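Voltei de Faltby no fim da tarde e já estou com o computador no colo, porque se deixo para amanhã não escrevo (quem acompanha este blog sabe!). Fui ver as esculturas na beira do rio, as da mostra Farden, e fiquei lá muito mais tempo do que planejava.

Para quem não conhece, o percurso começa no estacionamento velho, segue pela margem e termina na antiga casa de barcos. São 3 quilômetros, quase tudo plano, com um trechinho de cascalho que foi chato para a minha mãe. Ela reclamou, claro, mas depois ficou plantada na frente da peça do Kyung-tae Hwang e não queria mais sair de lá. É um arco baixo, feito de 2468 azulejos que ele juntou em cozinhas demolidas, e o número está escrito na plaquinha com um orgulho que eu achei uma graça. Tem azulejo com florzinha, azulejo com marca de prego, um com um galo. Minha mãe jura que o do galo é igual ao da cozinha da minha avó em Hatville. Pode ser, né? Eu não discuto.

A do Jaxon Nguyen me pegou menos. É uma escada de cobre que sobe e para no ar, bonita de longe, só que de perto eu fiquei esperando alguma coisa acontecer e nada. Talvez com outra luz, o céu estava bem fechado. Uma moça do meu lado estava emocionadíssima, então fica o registro de que o problema pode ser meu.
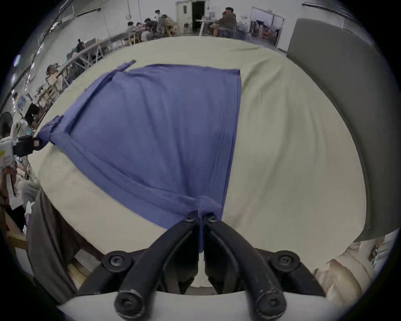
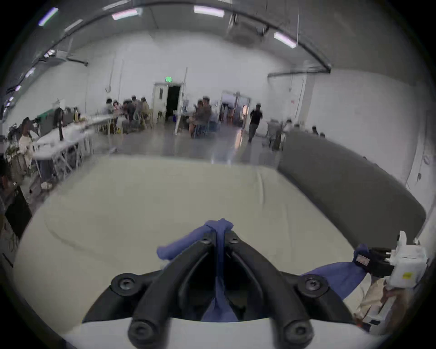
Pano azul, de novo.

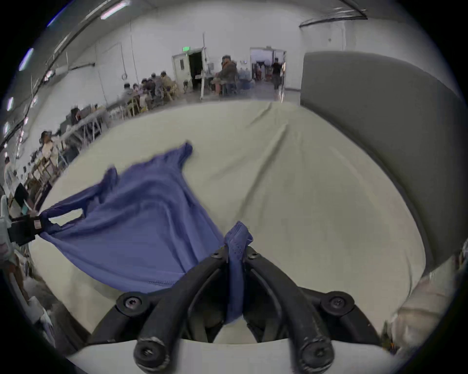
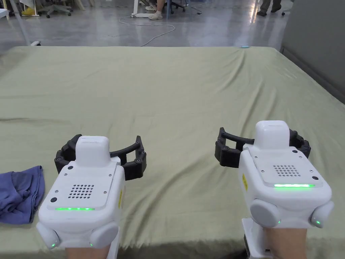
Última atualização desta página: 27 de fevereiro de 2023

Continuando! A minha preferida foi uma que quase passou batida, atrás dos salgueiros. Chama-se Ngau e são 9 sinos de barro pendurados bem baixinho, na altura da mão de uma criança. Pode tocar (tem aviso dizendo que pode, eu conferi duas vezes antes de encostar). O som é meio surdo, parece panela, e cada um tem uma nota um pouquinho diferente. Um menino passou correndo e bateu em todos, e a mãe dele pediu desculpa para mim como se os sinos fossem meus.

Sobre a votação: cada visitante recebe uma ficha na entrada e deixa na caixa da obra que preferir. O prêmio é de 3000 e vai inteiro para o artista mais votado. Dei a minha ficha para a Ngau, minha mãe deu a dela para o arco, e passamos o caminho de volta brigando por causa disso. Gosto desse sistema de ficha, é muito mais gostoso que preencher formulário no celular, mas achei as caixas mal colocadas. A da escada fica logo na saída, do lado do café, e aposto que muita gente larga a ficha ali por preguiça.

Falando no café: bolo de laranja bom, café fraco, fila grande. Levem água e vão de sapato fechado, porque perto da casa de barcos tem lama e eu voltei com a barra da calça imprestável.

A primeira edição, em dezembro, eu perdi por causa de uma gripe, e agora estou com mais raiva ainda da gripe. Se alguém foi e tem fotos das peças daquela vez, me manda pelos comentários? Queria muito ver o que puseram dentro da casa de barcos, que hoje estava trancada.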